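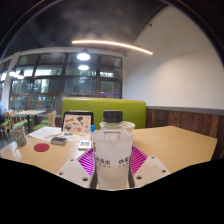

4.3 Importing and cataloguing film titles

This section covers adding digitised films to a Hakala library catalogue. Complete the storage set-up in 4.2 before you start. You need an account with the Cataloguer or Administrator role.

1. Sign in to the Hakala console and open Library > Intake.

2. Select New batch. Enter a batch name of no more than 11 characters. Spaces are not accepted.

3. Under Source, choose the volume that holds the transfer files. Only volumes mounted in 4.2 are listed.

4. Select the files to import. A batch can hold up to 500 files.

Note: Reels belonging to one title must be imported in the same batch. Reels split across batches are catalogued as separate titles and have to be merged by an administrator.

5. Set Colour profile to match the transfer report. If the report gives no profile, choose Unspecified.

6. Select Validate. Files with a missing audio track or an unreadable header are marked Held.

7. Open each held file and choose Accept as silent, Replace or Remove. The batch cannot proceed while any file is held.

8. Complete the required fields: title, year of release, country, running time and rights holder. Enter the original-language title first, then any English title in the Alternative field.

9. Select Commit.

CAUTION: Do not unmount the source volume while a commit is in progress. Partial files are not recovered automatically. If the connection is lost, cancel the batch and repeat from step 2.

10. When the status changes to Catalogued, open the title and check that the poster frame and 2 preview clips have been generated.

Note: Previews for titles longer than 200 minutes are placed in the overnight queue.

Changing the rights holder after commit

Open the title, select Rights > Amend and enter the licence number. The previous entry is kept in the title history and cannot be deleted. Screening bookings already confirmed are unaffected by the change.

Continue to 4.4, Setting viewing permissions.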